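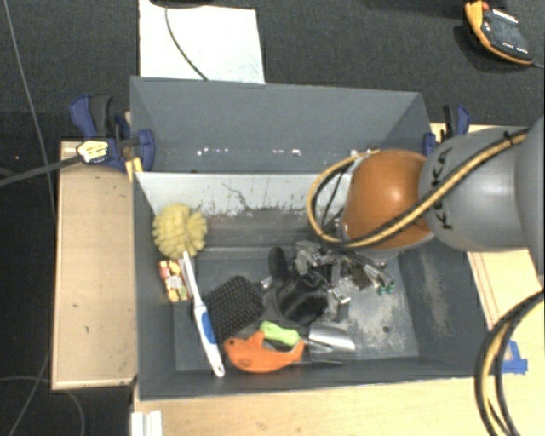 Adoración Moya wrote in to say that I gave up on the pantry too early, and that six weeks isn't long enough to tell whether a weekly shopping list works. She may be right. She has kept hers going since October and says the first two months were a mess.

My trouble is that I plan seven dinners and cook four. The rest of the food sits in the fridge until I feel bad enough to make soup. Last week it was leeks, half a cabbage and a bag of carrots. The soup was fine. I ate it for three days and was tired of it by the second.

So I'm trying it her way. Four dinners go on the list, plus eggs and bread, and nothing gets bought for the other nights. If we run out, there is always rice. I set a limit of $60 for the week, and the first trip came in just under – I left the good cheese behind.

Usha Kurian asked last time what I do about lunches. Mostly leftovers, or a sandwich. I don't plan them and I don't want to start.

I also moved the dry goods to the lower shelf, where I can see them. There were two open bags of lentils and a box of couscous I had forgotten. Those are Thursday's dinner, with whatever is left of the carrots.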